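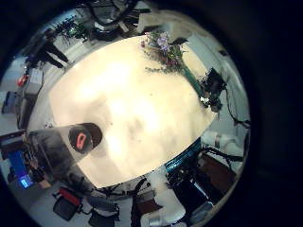 Slide 1. Wrist view, flower handling task, Sundwood bench.

Notes for slide 1
Leave this up while people sit down. Point to the bouquet at the upper right of the table, and to the stems running down to the black device at the rim. Then point to the soft grey shape at lower left. It is probably part of the hand, very close to the lens, and the policy gets it in every input. We do not mask it.

Slide 2. Question
Can a policy trained on wrist views alone place a thin, flexible object as well as one that also gets a fixed overhead view? Earlier work at Skelalska used rigid blocks. Stems bend, and the blossom end moves after the grip end has stopped. Say this slowly – the rest of the talk depends on it.

Slide 3. Data
2000 demonstrations recorded, 1485 kept. Dropped runs were mostly clock faults between the arm log and the video. A smaller share had the bunch come apart before the place step. All recording was finished in May. Same operators for both conditions.

Slide 4. Lens model
We compared 2 input formats: the raw circle, and a flattened crop. The flattened crop is easier for people to label. It also throws away most of the outer ring, where the table rim and the wall behind it show up. Go back to slide 1 here and trace the rim with the pointer. The curve of that edge changes with wrist pose, and we think the raw-circle policy uses it as a pose cue. We have not shown this directly.

Slide 5. Result
Raw circle beats flattened crop on final stem angle. No clear difference on grip success. Adding the overhead view helped the flattened policy and did very little for the raw one. Tests were 44 trials per condition, so do not oversell the second point. The Manninen baseline is in grey on the plot and uses its own published settings.

Slide 6. Failure cases
Two main types. First, bright overhead light washes out the middle of a pale tabletop and the stem outline gets weak there. Second, the hand covers the blossom end during approach. A darker mat fixes the first and makes the comparison with older runs invalid, so we left the table bare.

Slide 7. Limits and next steps
One table, one lighting setup, one type of lens. Background clutter was left as it was, and we can't say how much the policy leans on it. Ellitel will repeat the raw-circle runs at a second site using our weights – no fine-tuning.

If asked about frame rate, go to backup slide B2. If short on time, skip slide 6.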